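Bin Cell Safety Pack – floor kit and rule cards

Sold by Bisdale. Item 859. Page updated 2026-04-23.

I put this pack together after setting up my third bin-picking cell and writing the same rules on the same whiteboard again. It's a set of wipe-clean rule cards, a sign-off pad, floor tape and a bag of cable clips. The cards follow the order you'd work in, so you can hang them by the pendant and go down the row.

What the cards ask for

Fix the bin before you teach a single pick. Clamps on the rim are fine for trial work – check them at the start of every shift, and check that the arm clears the handles too. Cables on the arm get their own card, as a loop that hangs wide of a joint can catch on a bin wall when the wrist turns over. Run every new path slowly, with one hand on the enabling switch, and watch the cables as much as the gripper. And please try mixed items early! Clear plastic, thin rods and shiny stuff will show you more about your setup than a bin full of matching boxes.

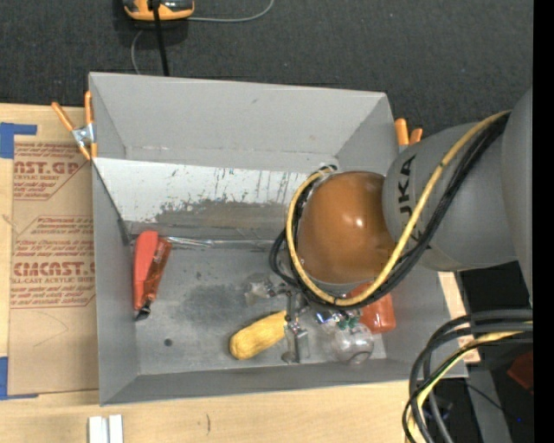

What's in the pack

15 rule cards, punched at the corner
One sign-off pad, 100 sheets
Yellow floor tape for the walk-around line
Reusable cable clips in two sizes

What it won't do

It doesn't replace your risk assessment, and it isn't a certificate of anything. You still need a proper look at guarding, stopping distances and pinch points for your own arm and gripper.

Ordering

The Floltley edition has larger type and costs the same. Refill pads ship from Jukthorpe, and the next reprint of the cards is planned for September.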